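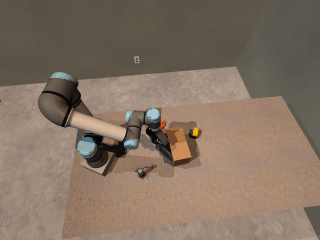

Home | Food | Garden | Weekends | Subscribe

Filed under: Slow Living

Bread, Badly, for 12 Years

29 Oct 2026

My sourdough starter lives in a jam jar on top of the fridge, and it has moved house with me twice. I don't bake every week. Some months I forget it completely, and then I open the lid and get that nail polish smell and feel like a terrible person for the rest of the afternoon.

I started baking 12 years ago when we lived in Yilma, a town with exactly one bakery, Raretti, and a line out the door by seven. They made a dark rye with a crust you could knock on. I wanted that loaf so much (and wanted to stand in the cold so little) that I bought a sack of flour and figured I'd have it sorted by the weekend. Reader, I did not! My first loaf was so dense we used it to hold the back door open, and it did a very good job until a raccoon got it.

What I was doing wrong was rushing. The book said the dough should double in four hours, so I gave it four hours, in a kitchen where you could see your breath. These days I go by the look of it: a bit domed, wobbly when you nudge the bowl, a few big lazy bubbles at the side. In March that can take all day. In August I've had it climb out of the bowl while I was at the store.

I've also stopped being precious about flour. For a while I ordered a stone-ground one from a little mill called Flurkell, and it was lovely, and it cost more than my shoes. Now I use plain store-brand bread flour with a couple of handfuls of rye thrown in, and my family eats it just as fast. Salt, though, I do weigh. I left it out once and that loaf tasted like a wet envelope.

The thing I'd spend money on is a heavy pot with a lid. Get it screaming hot, drop the dough in, lid on, and leave it alone - no peeking - until you take the lid off for the last stretch. Mine is a chipped one from a yard sale and the handle has been loose for years. I bake until the top is darker than I think it should be, then give it two more minutes.

And then you wait, which is the worst part. I try for an hour. I usually manage almost 18 minutes, standing at the counter with the bread knife and the butter already out, telling the kids it isn't ready yet while I eat the end piece.

I went back to Raretti last spring, by the way. The rye is still better than mine. I bought 2 loaves and froze one.

More in Slow Living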